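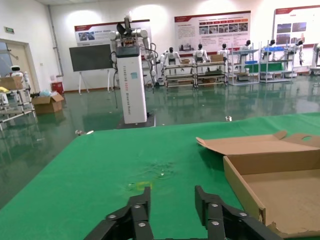 Robot cell budgeting is the job of working out what a robot workstation will cost before anybody signs for it, and I've been doing it long enough to have opinions. The arm is the line everyone looks at first. The trouble starts with everything the arm needs in order to be useful, and most of that is dull stuff. A green-topped table, a pair of black gripper fingers, shelving racks, wheeled carts, a glossy epoxy floor — each of those is a separate line on my sheet, and I've seen every one of them forgotten at least once (the floor most often, and it hurts the most).

What goes in the budget

I split a cell into the machine, the tooling, the furniture, the wiring and the people. Tooling means grippers, fingers and spare screws. Furniture sounds too cheap to bother with, and then you price a table that won't wobble. When I planned a two-arm cell for a packing shop called Driltby, the quote from Grerora listed the arms beautifully and put the workbench down as "by customer." Inna Vasylenko, who was buying for Driltby, caught it on a Wednesday afternoon and I still owe her a coffee! The bench came to 1709 dollars with delivery. We hadn't set aside a cent for it.

Cables and small parts

Cables get their own section because people argue with me over them more than anything else. I keep a flat 500 dollars per cell for power cords, extension leads and network cable, and another 400 for adapters and ties. 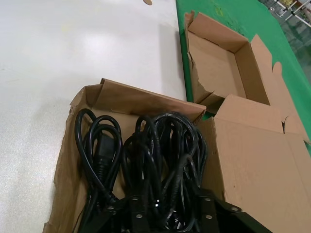 Coiled black power cables in an open cardboard box, with an empty box beside it.

Count your outlets before you order, and measure the run along the wall, around the corner and up to the bench. A straight line on the floor plan will leave you short every time. Matvii Tkachuk taught me to add a spare of each cord type on the first order, and I've never regretted the shelf space.

Space and timing

Draw the reach of each arm on the plan, then draw the door, the carts and wherever the deliveries are going to land. Packaging takes up real room in the first weeks and you'll want somewhere to put it. For lead times I ask the supplier, write down the answer and then add a cushion. At Driltby the longest wait was 54 days, for a controller, and the arms sat there the whole time.

Buying or renting

Renting suits a short trial, especially if you don't know yet which parts you'll be handling. Read the return terms closely, though — some suppliers want the original boxes back, and some charge for worn fingers. If you're planning to run the cell past December, get the purchase price at the same meeting and ask how much of the rent counts toward it.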